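Wrist-camera height estimation from shadow blur: does anyone buy this?

Forum: Manipulation and Grasping > Methods

dolgate_dan
Joined: September
2023-02-14

Has anyone here read the Skelska write-up on getting height above a surface from the blur of the gripper's own shadow? No depth sensor, no force sensing, one cheap wrist camera. They train on 1517 frames, hold out 959, and say the thing knows when to slow down before contact.

I want to like it because our depth camera is useless up close. But I read it twice and I can't find where they change the lights. One room, one ceiling fixture, one table. If the lamp never moves then sure, blur tracks height. So would a lookup table.

Am I missing a section?

nshawky
You're not missing a section. Lighting gets two sentences near the end and they amount to "we leave this for later."

I've been trying to redo it at our place for a while now. The fit on our own held-out frames looks great, and I trust it about as far as I can throw the arm. Frames from the same descent end up on both sides of the split unless you're careful. Split by descent and the error goes up a lot. I asked Anjani Nugroho, who wrote most of their code, how they split theirs. She said by frame, at random, and she was perfectly nice about it.

One of ours, so we're all talking about the same kind of input:
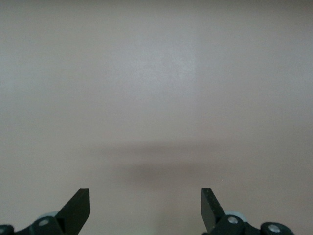 Fingers open over the bare surface. The soft dark band between them is the part the method is supposed to read.

Look at how little there is to go on. No texture, no edges, nothing to match between frames. I couldn't tell you the height from that and I'm not convinced the network can either. The pale patch near the top is what bothers me. I think it's learning where the bright spot sits and how wide it is, and the shadow is along for the ride.

wael_h
That's testable. Mask the top third and rerun it.

nshawky
Did that. Error got worse, but it didn't fall apart. So it's using both. I don't know what to do with "both."

hlehtinen
I'll stick up for them a little. A blank surface is the worst case for every other cheap method. Stereo gives you garbage, optical flow gives you garbage. If shadow blur gets you anything there, it's worth having, even if it only works in one room. Plenty of cells at Drivville run in one room under one set of lights for years.

Also, random split by frame is sloppy but it isn't fraud. People in this forum go from zero to pitchforks very fast.

dolgate_dan
Who said fraud? I said lookup table.

And lights in a real cell do change. Somebody opens the dock door and half the table goes a different color. Even in the picture up there one side leans pinkish and the other leans blue. I'd bet that alone moves the numbers.

hlehtinen
Color shouldn't matter if they go to grayscale first, and they say they do. Page 9.

dolgate_dan
OK, I missed that. Withdrawn. The dock door still makes a second shadow, grayscale or no grayscale.

a_ashour
We tried the same idea at Filali before the write-up came out, using hand-made features. Width of the dark band, softness of its upper edge, that kind of thing. It was decent within 60 mm of the table and worthless higher up, where the shadow turns to mush and you're fitting noise. Their error plot covers the whole range in a single average, so the easy frames near the table could be carrying the hard ones. I'd want it broken out by height before I believed anything.

We dropped it when we changed the finger tips. Different tips, different shadow, start over. They use one set of fingers all the way through.

wael_h
So one table, one lamp, one set of fingers, split by frame. What's left of the claim?

hlehtinen
That a shadow carries some height information on a plain surface. Which a_ashour just confirmed with hand-made features, so I don't see why everyone is acting like there's nothing there.

a_ashour
I confirmed it for the last bit of travel. Please don't quote me for the rest.

nshawky
Next thing I'm running is the same descents with a desk lamp added on the left, no retraining. If the error holds up I'll come back and eat my words. I'm also going to try a plain curve fit on band width as the baseline they should have had.

dolgate_dan
Do the curve fit first. If that ties with the network I'm going back to fixing the depth camera mount and you can all argue without me.

nshawky
Fine, curve fit first. I'll post both error plots by height in this thread.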